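Wistdale Soup and Stew Recipes
Plain text recipe collection, cleaned up for reuse

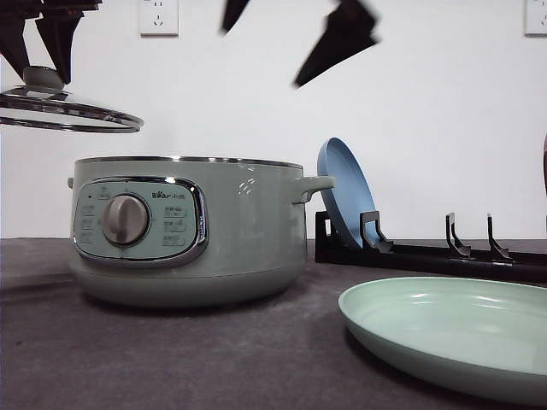

What is in here
117 recipes for soups, stews and porridges, typed up from two community cookbooks, one from Folleck and one from Bamlow. Each recipe is one text file. File names use the recipe title in lower case with underscores.

Fields
title — as printed, including odd spellings
source — folleck or bamlow
serves — a whole number, blank if the book gives none
ingredients — one per line, amount first
steps — one per line
notes — anything handwritten in the margin

Units
Amounts are kept as printed. A second column, metric, holds the converted value. Cups of chopped vegetables were not converted. Oven temperatures are in Fahrenheit, with 400 entered wherever the book says "hot oven."

Known problems
14 recipes have no cooking time. 2 are near duplicates (barley broth, in both books) and were left in. Page stains made some salt amounts unreadable; these are marked with a question mark. The Bamlow index lists a leek soup that is missing from our copy.

Changes
September: fixed line breaks in the notes field, renamed folder wan to wan_old. Use the main folder for new work.

License
Free to copy and change. Please keep the source field.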